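Last updated: August 9, 2026

I have worked at Mavenholm for many years, on the bench where we put small rings and clips on wire parts. When I started, a good person could finish 400 pieces in a shift. Now the line must give 2,000, and a robot arm does most of them. I am not against the arm. My wrists are thankful for it. But I want to write down what has changed, for I think the managers see only the number.

Before, we taught each other with our hands. Yến Dương showed me how to hold a ring so it did not touch the wire, and later I showed Sang Từ. It took weeks, and during these weeks we also became friends. Today the new people learn to watch a screen. The motions are first tried in simulation, and Nghĩa Tô, who was the fastest of us, now sits with the programmer and says "slower there" or "the angle is wrong". He is good at it. His pay is the same as before — this I find unfair, as his knowledge is now inside every shift, also the night one.

Two views from the simulated bench, with the wire, the ring tools and the arm:
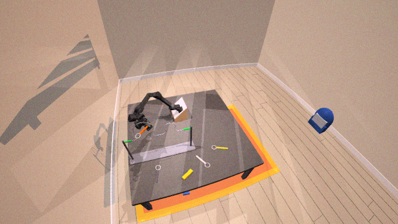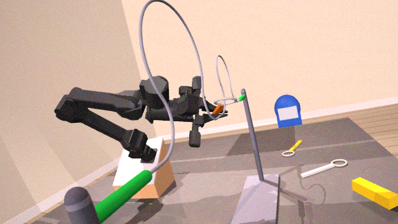
My proposal is a simple one. When a worker gives his skill to a machine, it should be written in his contract as a task, and it should be paid. Also, the new people should spend their first month at the hand bench, even if it is slow. Someone must still know how a bad piece feels in the fingers. I asked for this in a letter, and 74 colleagues signed it with me. We are still waiting for the reply.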